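나무 숟가락을 기름에 재우는 계절

Urho Hakala 씀 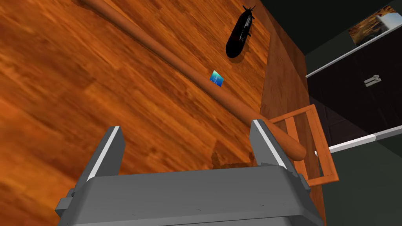
제7호

저는 핀란드에서 태어나서 한국에 산 지 오래되었습니다. 한국어로 글을 쓰는 것은 아직 느립니다. 틀린 조사가 있으면 댓글로 알려 주십시오. 지난 호에서 칼 가는 이야기를 쓰고 나서, 나무로 된 부엌 도구를 어떻게 관리하느냐는 질문을 여러 번 받았습니다. 그래서 이번에는 기름에 대해서 쓰겠습니다.

우리 집에서는 10월이 되면 할머니가 부엌의 나무 물건을 전부 꺼냈습니다. 숟가락, 주걱, 도마, 버터 그릇, 그리고 빵 반죽을 미는 밀대까지 신문지 위에 놓고 하나씩 기름을 먹였습니다. 할머니는 이 일을 "재운다"고 불렀습니다. 핀란드어로도 조금 이상한 표현인데, 한국어에 고기를 재운다는 말이 있는 것을 알고 저는 무척 반가웠습니다. 기름을 바르고 하룻밤 두는 것이니까 뜻이 꽤 비슷합니다.

할머니가 쓰던 기름은 아마씨 기름이었습니다. 작은 갈색 병에 들어 있었고, 뚜껑 주위가 항상 끈적끈적했습니다. 냄새는 설명하기 어렵습니다. 젖은 풀과 오래된 책의 중간 정도라고 하면 될까요. 저는 어릴 때 그 냄새를 싫어했는데, 서울에서 처음 맞은 겨울에 화방에서 같은 냄새를 맡고 가게 안에 한참 서 있었습니다. 주인아저씨가 뭘 찾느냐고 두 번 물었습니다. 그때는 제가 대답할 만큼 말을 잘하지 못해서 붓을 하나 사서 나왔습니다. 그 붓은 지금도 기름 바르는 데 씁니다.

화방에서 파는 기름을 부엌 도구에 쓰면 안 됩니다. 그림용 기름에는 빨리 마르게 하는 성분이 들어 있는 것이 있습니다. 식품용이라고 적힌 것을 사십시오. 저는 요즘 Tusska라는 작은 가게의 기름을 주문합니다. 한 병에 456밀리리터라는 어중간한 양인데, 우리 집에서는 한 병이면 겨울을 두 번 지냅니다.

들기름을 써도 되느냐는 질문도 있었습니다. 됩니다. 들기름은 마르는 기름이고, 한국의 오래된 집에서 장판이나 마루에 들기름을 먹였다는 이야기를 저도 여러 번 들었습니다. 다만 볶지 않은 깨로 짠 생들기름이 좋습니다. 볶은 것은 향이 강해서, 그 숟가락으로 잼을 저으면 잼에서 나물 맛이 납니다. 제가 해 보았습니다. 아내는 괜찮다고 했지만 그 잼은 봄까지 냉장고에 있었습니다.

올리브기름이나 콩기름은 권하지 않습니다. 저는 처음 몇 년 동안 올리브기름을 썼습니다. 비싼 것이니까 좋을 것이라고 생각했습니다. 바른 날에는 아주 예뻤지만 여름 장마가 지나니까 서랍에서 쩐내가 났습니다. 한국의 여름은 핀란드의 여름과 다르다는 것을 그때 배웠습니다. 숟가락은 살렸고, 서랍은 베이킹소다를 넣고 한 달쯤 열어 두었습니다.

하는 방법은 어렵지 않습니다. 먼저 도구를 씻고 이틀 이상 말립니다. 햇볕에 두지 말고 바람이 통하는 그늘에 세워 둡니다. 저는 급한 마음에 보일러를 켠 바닥에서 말리다가 버터 그릇을 갈라지게 한 적이 있습니다. 마르면 표면의 털이 일어나 있으니 고운 사포로 나뭇결을 따라 가볍게 문지릅니다. 가루를 닦고, 기름을 얇게 바르고, 반 시간 정도 기다린 다음에 마른 천으로 남은 기름을 다 닦아 냅니다. 많은 사람이 이 마지막을 빼먹습니다. 기름이 표면에 남으면 굳어서 끈적거리는 막이 됩니다. 할머니의 병뚜껑과 같은 상태가 되는 것입니다.

닦은 천은 반드시 물에 적셔서 펼쳐 말린 뒤에 버리십시오. 아마씨 기름이 묻은 천을 뭉쳐서 쓰레기통에 넣으면 저절로 뜨거워져서 불이 날 수 있습니다. 들기름도 마찬가지입니다. 이것은 할머니가 유일하게 무서운 얼굴로 말한 부분이라서 저도 조금 무섭게 쓰고 싶은데, 한국어로 무섭게 쓰는 방법을 잘 모르겠습니다.

친구 Katsuhiko Tanabe는 호두를 씁니다. 기름을 사지 않고 호두 알을 천에 싸서 으깬 다음에 그 주머니로 문지릅니다. 그에게 배운 뒤에 저도 작은 숟가락은 가끔 그렇게 합니다. 손에서 좋은 냄새가 납니다. 그렇지만 호두 알레르기가 있는 손님이 오는 집에서는 하지 않는 것이 좋겠습니다.

밀랍을 섞는 사람도 있습니다. 리투아니아에서 온 Butkienė 상표의 밀랍 크림을 선물로 받아서 써 보았는데, 손에 닿는 느낌은 그것이 제일 부드러웠습니다. 하지만 뜨거운 국에 넣는 숟가락에는 맞지 않았습니다. 두 번 쓰니까 표면이 다시 거칠어졌습니다. 지금은 도마와 빵 그릇에만 바릅니다.

새로 산 도구에 대해서도 한마디 하겠습니다. 반짝반짝한 칠이 되어 있는 것은 기름을 먹지 않습니다. 물방울을 하나 떨어뜨려 보면 압니다. 물방울이 오래 동그랗게 앉아 있으면 칠이 된 것이고, 나무 색이 금방 진해지면 기름이 필요한 것입니다. 저는 시장에서 산 주걱에 저녁 내내 기름을 바르고 왜 안 스며드는지 고민한 적이 있습니다. 바른 기름은 다음 날 아침에도 그대로 위에 있었습니다.

기름을 먹인 다음에는 기다려야 합니다. 하룻밤이면 손에 묻지 않지만, 속까지 굳는 데는 몇 주가 걸립니다. 할머니는 10월에 시작해서 크리스마스 쿠키를 구울 때 처음으로 다시 썼습니다. 그동안 우리는 쇠숟가락으로 죽을 저었고, 할아버지는 냄비 긁는 소리가 싫다고 매일 말했습니다. 저는 그렇게 오래 기다리지 못합니다. 반은 10월에 하고 반은 11월에 해서 나누어 씁니다.

할머니의 숟가락 중에서 세 개를 제가 가지고 왔습니다. 하나는 끝이 한쪽으로 닳아서 비스듬합니다. 할머니가 오른손으로 같은 냄비를 거의 695번은 저었을 것이라고 쓰려다가, 그보다 훨씬 많았을 것 같아서 그만두었습니다. 저는 왼손잡이라서 이 숟가락을 쓰면 닳은 쪽이 냄비 바닥에 맞지 않습니다. 그래도 기름은 매년 먹입니다.

다음 호에는 사워도우 호밀빵에 대해서 쓰려고 합니다. 반죽이 요즘 추워서 잘 안 부풀기 때문에 늦어질 수도 있습니다.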